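Relatório de progresso à Sorton: manutenção das garras de mão
19 de outubro
Para: Birutė Hunt
De: Uliana Nazarenko

Olá, Birutė! Cá vai o ponto da situação, um bocadinho mais comprido do que o de julho (desta vez há mesmo coisas para contar). O dinheiro da segunda tranche foi quase todo para peças e para tempo de bancada, como tínhamos combinado.

Estado da garra

Comecei pelas pontas dos dedos. As almofadas azuis antigas já estavam lisas e o tecido escorregava, por isso pus um jogo novo da Antoniuk e voltei a alinhar os dois dedos. Também desmontei as articulações, limpei tudo e apertei os pernos de novo. Agora abre por igual dos dois lados, coisa que em julho não fazia! Para a verificação uso sempre roupa estendida numa cama, com os dedos abertos antes de cada aproximação, e vejo se as duas almofadas ficam à mesma altura. 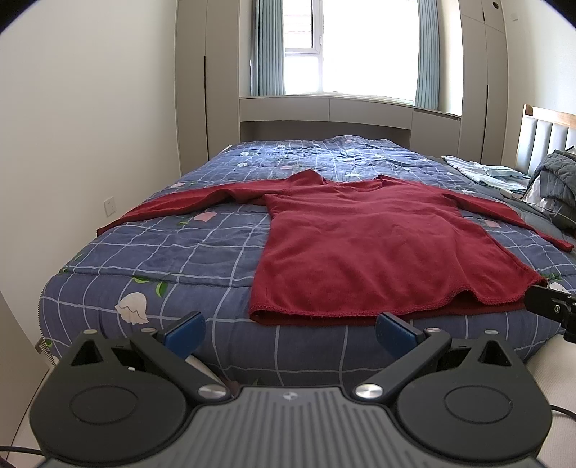
Rotina de manutenção

Fechei finalmente a rotina, e acho que vai gostar porque é curta. A cada 200 ciclos, limpo as almofadas com um pano sem pelo e passo o dedo pelas articulações à procura de folga. No fim de cada sessão confirmo os cabos, que saem junto às caixas e são o que mais sofre. Já troquei um conector que fazia mau contacto (perdi uma tarde inteira com aquilo, a culpar o software, coitado).

O contador vai em 2.011 ciclos desde a troca das almofadas. Desses, 32 ficaram registados como falha de preensão, quase todos em bainhas e punhos, onde o tecido faz dobra e um dos dedos chega primeiro. Ainda não sei se é da afinação ou da minha mão, e gostava de separar as duas coisas antes do próximo relatório.

Quanto à abertura, deixei o batente na posição mais larga. Experimentei mais fechado e poupava-se tempo, mas nas peças grandes andava sempre a corrigir o ângulo, e acabei por desistir.
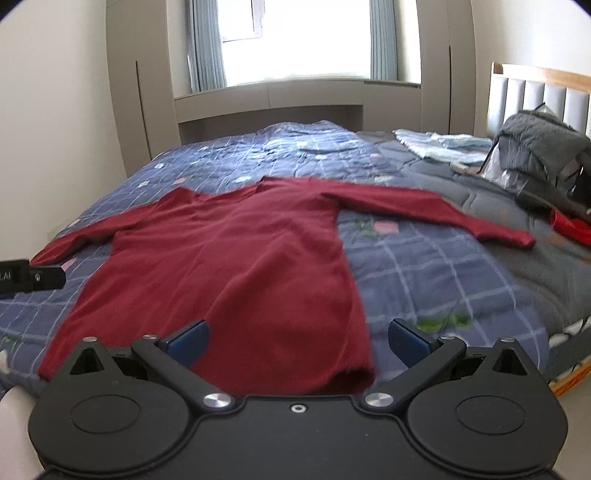
Garra com os dedos abertos, junto a uma peça vermelha escura de manga comprida.

O que falta

As molas de reserva vêm da Kornside e estão atrasadas. Sem elas não quero mexer na segunda garra, que tem o dedo direito mais preso. A Jarby ofereceu-se para nos emprestar o calibrador, falta só acertar quem paga o transporte (posso pôr na rubrica de consumíveis?).

Do orçamento de peças gastei 80 por cento. O resto chega para as molas e para mais um jogo de almofadas, desde que não me apareça outro cabo avariado. Mando-lhe a folha de ciclos completa assim que tiver a segunda garra montada.

Um abraço,
Uliana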